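Search this site Search

Last updated May 3, 2022

In Defense of Plain Old Blocks

My sister-in-law thinks I have lost my mind over toy blocks, and she may be right. I got going on the subject again in April, at a birthday party where the little guest of honor opened a talking farm, a talking bus and a talking potty (I wish I were kidding), and I drove home composing this in my head.

So let me just say it. I want blocks. Plain ones, in solid colors, with no batteries and no app, and I want them in every house that has a kid in it. Cubes, cylinders, triangles, a star or two for showing off. You can hold one in your fist and know exactly what it is.

I ran the toy shelf at a lending library in Kalalberg for 18 years, back when you could check out a puzzle the way you check out a book, and I watched what came home worn and what came home looking brand new. The electronic stuff went out once and sat. The Strebel block bag came back with the drawstring chewed. Edeltraud Brunner, who trained me, used to tip the whole bag out on the floor and walk away, and that was her entire teaching method! I thought it was lazy at first. Then I tried it and never did anything else.

Now, the catalogs have caught on that some of us are tired of noise, and what do they sell us? More blocks than anyone could use. The Korura set comes with 80 pieces. Eighty! I have picked up that set off a carpet, in the dark, with my bare feet. A small child faced with that many pieces does the sensible thing and dumps them behind the couch. I'd start with 8 and see how it goes. You can always bring out more next week, and the ones that were put away come back feeling like a present.

The other thing I'll argue for is the board. People buy lovely blocks and then put them down on shag carpet, where a cylinder can't stand up for love or money. Give them a flat board, something smooth and hard with a bit of room on it, and the whole business changes. A kid will start putting things in bunches – these over here, those over there – and you don't have to say a word about sorting or colors or shapes.
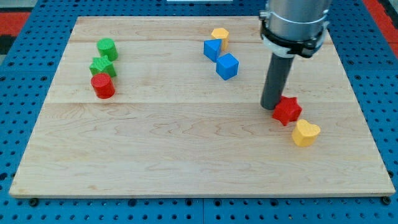 And please don't fuss about whether the bunches make sense to you. I've seen a red one and two green ones put together with great conviction and I wouldn't dream of correcting it. Maybe they're a family. Maybe they're waiting for a bus. Elfriede Pichler and I have argued over this for years. She likes every cube with its cousins before lunch, and she'll tell you I'm too soft. Fine, I'm soft. I'd still rather hear a four-year-old explain why the star goes by itself.

I know a lot of you will write in about the Liratis magnetic tiles. They're pretty, my neighbor's kids love them, and I have nothing against them except the price. But if you have one shelf and one small budget, get the blocks and get the board. Check the yard sales first.

Recent posts
Who Needs a Playroom?
The Great Puzzle Piece Hunt
Rainy Days and the Button Jar
What I'd Keep From a Shelf of 3000 Toys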